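Closik C2 Tote Picking Cell

Item 654
Sold and serviced by Amegashie, Dosterby

The Closik C2 is a single-arm cell for moving small goods between plastic totes, trays and a roller conveyor. It comes with the arm, a two-finger gripper, the controller, a floor stand for the controller and all cables. Totes, trays and conveyor are ordered separately, and most customers keep the ones they already have.

This page covers what is in the box, how the cell should be set up, and the regular care the gripper needs. For prices and lead times, contact the Dosterby office.

What you get

Arm with mounting bracket
Two-finger gripper, black, with one spare pair of fingers
Controller and hand pendant
Gripper cable, 2 m, and one spare
Wrist camera
Tool roll with hex keys and feeler gauge
Printed setup guide

The spare fingers are packed in the lid of the controller crate. Please look there before reporting them missing.

Placing the cell

Bolt the arm down before any totes or trays go in. The base must be level in both directions. If the floor slopes, shim under the base plate and not under the table legs.

Keep trays low and totes to the side, so that the gripper can come down on a tray without passing over a tote wall. Totes with high walls need a higher travel height, which is set on the pendant under Moves. If you run totes on two levels, teach each level as its own zone. Using one zone for both is the most common cause of a stop on the first day.

Trays can be plastic or metal. Shiny metal throws glare into the wrist camera, and the exposure will need to be turned down after the lights in the room have been on for a while.

Setting the grip

Use an empty cup for the first grip test. Open the fingers fully, lower them on either side of the cup, close at the lowest force setting and raise the arm slowly. If the cup slips, go up one step and try again. Soft plastic cups should not need more than step 3. At higher steps the wall bends inward and the cup will lean when it is released.

Fingers should meet the cup at the same time. When one touches first it pushes the cup across the tray, and the stored center point has to be moved toward that finger.
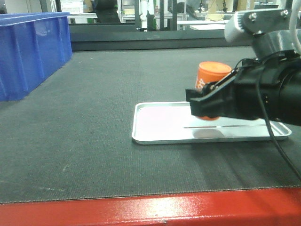
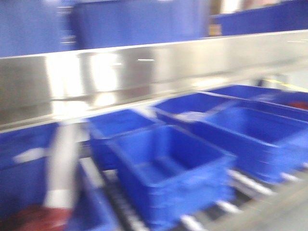
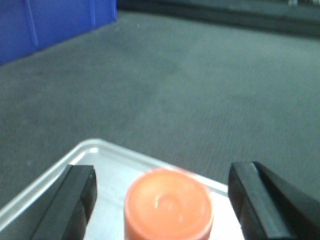
An orange item at the gripper over a white tray (first), blue totes on two levels with a roller conveyor (second), and open fingers on either side of an orange item on a metal tray (third).

Care every 2000 cycles

The pendant shows a yellow wrench when the count is reached. The cell will keep running, but do the work at the end of the shift. Power down at the controller first.

1. Wipe the inner faces of both fingers with a dry cloth. Use no solvent on them.
2. Check the finger screws with the small hex key. Snug is enough.
3. Check the screws on the arm bracket in the same way.
4. Run a hand along the gripper cable and feel for flat spots or cuts. It should hang in a loose curve with the arm at rest. Replace it if the jacket is broken anywhere.
5. Clean the wrist camera lens with the cloth from the tool roll.
6. Power up and run Home, then Close Test. Reset the counter.

Replacing the fingers

Change fingers as a pair. Undo the 2 screws on each finger, pull straight off, and fit the new ones with the beveled tips up when the gripper is turned toward the ceiling. Run Close Test before picking anything. The old pair can go in the scrap metal.

If the gripper stops short

Look for something caught between the fingers, then for a loose cable plug at the gripper end. A plug that is only half seated will let the fingers open but not close. If both are fine, note the code on the pendant and call.

Service and parts

Romain Carré handles service calls for all C2 cells, including those bought through the old Pirkthorpe shop. Parts for cells bought at Pirkthorpe are the same and can be ordered under the same numbers. Repairs that need the arm removed are done in Dosterby. Smaller jobs are done on site.

The setup guide was last changed on 9th June. Cells shipped in May came with the earlier guide, which leaves out the bracket screws in the care list. Ask for a new copy with your next parts order.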